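Herton Lunch Club and Advice Mornings
Progress report to the Clerura Fund, second half-year
Prepared by Nantana Duangkaew, project manager

Summary

The project is on track against the plan agreed with the Fund in January. The lunch club has run every Tuesday apart from one week when the boiler at the hall failed. The advice mornings started a month later than planned and are now settled. We ask the Fund to agree one change to the budget, set out near the end of this report.

Lunch club

We served 198 meals in the period. The target was set before we knew how many people would need transport, and numbers were low in the first few weeks while we sorted out lifts. Once the Idahosa minibus was running to a fixed timetable, attendance picked up and has stayed level. Doors now open at 11.30 am and food is served at noon. We tried a later sitting for people with hospital appointments in the morning but dropped it, as the kitchen could not keep food at the right temperature for that long.

The menu is a main course with a vegetarian choice, a pudding, and tea or coffee. Guests asked for smaller portions with the option of seconds, and we now do this. Food waste has gone down as a result. Our supplier put up the price of potatoes and dairy in the spring, and we have moved part of the order to the market.

Most guests come from the streets north of the railway. We have had very few from the Flusto estate, although leaflets went through every door there. The bus from the estate changed its route and no longer stops near the hall. We have asked the minibus driver to try a pick-up outside the estate shop for the next eight weeks and will report on the result.
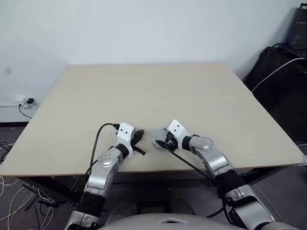 Advice mornings

These cover benefits, heating bills and council tax. Forty people have had a full appointment. A larger number dropped in with a short question, and we do not keep a record of those. Heating bills were the most common subject until the weather turned, after which most appointments were for Attendance Allowance forms. The forms take a long time, often two visits, and we had allowed for only one. Appointments have gone from half an hour to 45 minutes, so there are fewer slots in a morning. The waiting time is now two weeks.

Several people asked for help at home because they could not manage the journey. We are not funded for home visits and have passed these requests to the council's outreach team, with the person's consent each time. Three have told us they were seen. We are still chasing the others.

Staffing

Two part-time posts are filled. The cook's hours were raised from 12 to 14 a week from the start of the period, paid for out of the underspend on the late start of the advice mornings. The adviser has finished the first part of her training and takes the second part in the autumn.
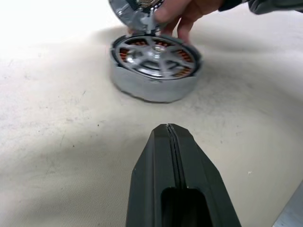 4. Budget and risks

Spending is slightly under plan overall. Food is over, transport is under, and printing is well under because we stopped the second leaflet run. We ask the Fund's permission to move the unspent printing money to the food line. The total grant would not change.

The main risk is the hall. The lease comes up for renewal next year and the owners have said the rent will rise, but have not given a figure. We have looked at the Methodist rooms as a fallback. They are cheaper but the kitchen has only a domestic cooker, and the step at the side door would need a ramp.

The minibus is due a new clutch. Idahosa will meet the cost of the work, but we will need to hire a vehicle while it is off the road.

5. Next period

Run the trial pick-up at the Flusto estate. Bring the waiting time for advice down to one week. Get a written figure for the rent. Send the Fund the guest survey once the last forms are in.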